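Garlic, Leeks and the Bed That Wouldn't Drain

So I promised back in January that I'd write up what happened with the low bed, and then the seed catalogs came, and then it was mud season, and here we are with peas already up. Sorry! Several of you have emailed to ask if the garlic made it. Most of it did. I'll get to that.

For anyone new, the low bed is the long one along the bottom fence, where everything rolls downhill and sits. When we moved in I thought it was the best soil on the place because it was so dark. It was dark because it was wet. I grew tomatoes in it the first year and they sulked until August and then got every spot and blotch in the book.

What I tried first

Sand. Yes, I know. I had read that you shouldn't mix sand into clay and I did it anyway, because there was a pile of it left from the patio and it was free. By fall I had something I could have sold as brick. Dougal Munro, who farms the next road over and has been very patient with me, stuck his spade in it, leaned, and just looked at me.

After that I went with compost, and lots of it, plus shredded leaves over the winter. That helped the top few inches. But when I dug a hole a foot deep and filled it with water, the water was still there the next morning, with a beetle in it.

What worked better

I raised it. I didn't build a fancy box, I just shoveled out the paths on both sides and piled that soil up onto the bed, so the top sits a good bit higher than where I walk. Then I cut a shallow ditch across the low end so the runoff has somewhere to go that isn't my leeks. It took two weekends and a lot of ibuprofen.

The garlic went in that fall, 108 cloves, all from heads I'd saved. I use the fat outside cloves for planting and we eat the skinny ones. I set them 2 inches deep, pointy end up, and covered the whole thing with straw once the ground got cold.

This spring I lost 19 of them, nearly all at the ditch end, where they'd gone to mush. The rest are up and green and thick as my thumb! I pulled the straw back a little once they were a hand high, gave them a dose of fish emulsion (the dog was thrilled), and now I'm mostly just weeding. Garlic hates company. If you let the chickweed get going you'll end up with bulbs the size of marbles, ask me how I know.

Leeks

Shona Dalgleish gave me a tray of leek seedlings last year from her own saved seed, and I've started the same ones again. They look like grass for what feels like forever. I give them a haircut with the kitchen scissors when they flop, down to a few inches, and they come back sturdier. Shona doesn't bother and hers are fine, so do what you like.

To plant, I poke deep holes with an old broom handle, drop one seedling in each, and water. That's it, no filling in. The soil washes down around them over the next few weeks and you get a nice long white part. In the low bed I make the holes a bit shallower than I used to, because the bottom of a deep one still stays soggy after a big rain.

I'm also trying onions from sets at the high end. I bought way too many. If you live close by and want a bag, holler. 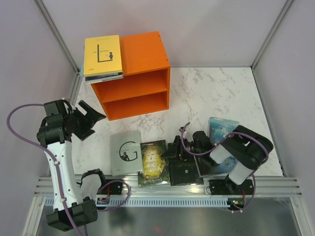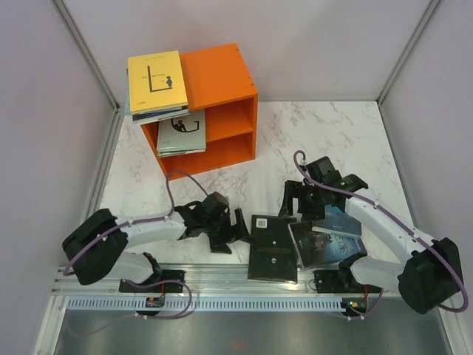

The orange shelf, with the yellow book on top of the stack in both.

Still on the list

The ditch needs to go deeper before fall, and I'd like to put something thirsty at the bottom of it. Dougal says willow and I say absolutely not, that's how you lose a fence. I'm leaning toward a patch of mint in a sunk tub, or maybe some iris from my sister's place if she'll let me dig them.

I also need to figure out where next year's garlic goes, as I don't like to put it in the same ground twice running. The bed by the shed is the obvious pick, but the rhubarb has opinions about that and so does whoever planted the rhubarb (me).

Scapes should be coming in June. I'll put up the pesto recipe then, the one with the walnuts, and if you've got a good way of pickling them send it over, because last year's went soft and I had to throw out the whole jar.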